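Brimdale Tabletop Set: README

Welcome, and thank you for taking the time to read this before you dig in! The set is a collection of small tabletop moments, mostly the picking up and putting down of ordinary things you might find on a desk at home, along with the books, cards and printed sheets that tend to gather there.

There are 605 clips in this release, most of them about 10 seconds long, and they are sorted by object first and by table second.

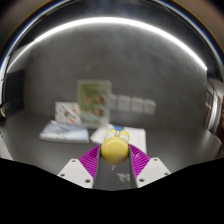
Glossy yellow object, held over the dark grey tabletop.

Small shiny things have their own folder (small_glossy), and I would start there if you are new to the set, as it is the tidiest of the lot. Paper goods are in the folder called paper, which covers books, booklets, loose cards and anything printed that can be stood up. 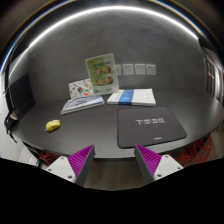

I have kept the paper labels quite plain, so a book is "book" whether it is thick or thin, and text on covers is not transcribed. If you can't decide between "booklet" and "card", please use "card_or_booklet" and carry on.

Known gaps: the Thursday clips still need a second look at their labels, and the object list has a few double entries.

Questions and corrections are very welcome, however small.

Maintained by Wiebke Wegener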